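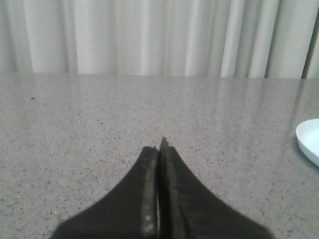
1/ Depuis janvier, je travaille chaque matin sur un plan gris moucheté, avec plein de petits points noirs et quelques-uns blancs. Je voudrais partager ici ce que j'ai appris sur l'entretien de ce genre de surface.

2/ Premier point : les miettes. Sur un gris moucheté on ne les voit pas, il faut les chercher avec la main. Je passe la paume à plat, toujours du fond vers moi.

3/ Ensuite l'eau tiède avec le savon Clelonico, 2 bouchons dans le seau. J'avais essayé le Tidow avant, mais il me laissait un voile.

4/ Le chiffon, je l'ai acheté chez Gultadari. Il mesure 60 sur 45, c'est assez grand pour le plier en quatre et changer de côté quand un côté est sale.

5/ Pour sécher, je fais des lignes droites et pas des ronds. Avec les ronds, je retrouve des traces dès que la lumière vient de côté.

6/ On m'a demandé si c'est du granit. Je ne sais pas vous dire, le propriétaire non plus. Dans le doute, je ne mets jamais de vinaigre.

7/ J'ai demandé un devis chez Nasution pour un polissage : environ 900 euros. Pour l'instant je garde mon savon et mon chiffon.

8/ Si quelqu'un connaît une méthode pour les marques de thé, je suis preneur. Le bicarbonate, j'ai déjà essayé, sans grand résultat.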